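How I Steam Dumplings in a Bamboo Basket (Without Losing Half of Them to the Slats)

My first basket came from a kitchen shop in Vultville, and for the first month I ruined nearly everything I put in it. 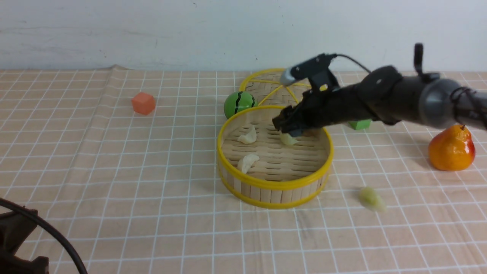

So let's start with spacing, which was my big problem. I used to pack the basket like a suitcase! Dumplings swell as they cook, and if two wrappers touch they'll glue themselves together and tear when you pull them apart. Leave a finger's width between them, and the same between each dumpling and the wall of the basket. Two small batches beat one big sticky one.

Next, the lining. Bare slats look lovely but dough grabs onto them like crazy. I use napa cabbage leaves most of the time (you get to eat them after) or a circle of parchment with holes poked in it. Don't cover every gap — the steam has to come up from somewhere. If you're out of both, brush the slats with a little oil and cross your fingers.

Now the water. Pick a pot or wok the basket can sit in without the bottom touching the water. I pour in enough to come up an inch and a half, get it to a full boil, and only then set the basket on top. Pleats up, please, they hold their shape so much better that way.

Lid on, medium-high heat, and leave it alone. My pork and chive ones take 10 minutes from fresh and 13 from frozen. I don't thaw the frozen ones, they go mushy on me every time. If the filling has raw meat, cut one open and check the middle before you serve — 160 degrees if you have a thermometer.

When the time's up, turn off the heat and wait a minute before you lift the lid. Tilt it away from you, that steam bites! Let the dumplings sit another 4 minutes and they'll come off the lining much more easily.

For cleaning I go with hot water and a soft brush, no soap, and never the dishwasher. Stand the basket and the lid on their sides somewhere airy until they're completely dry. I put mine away damp one November and found fuzzy gray spots on the slats a week later, and that was the end of that basket.

Dipping sauce is two parts soy to one part black vinegar, plus as much chili oil as you can stand.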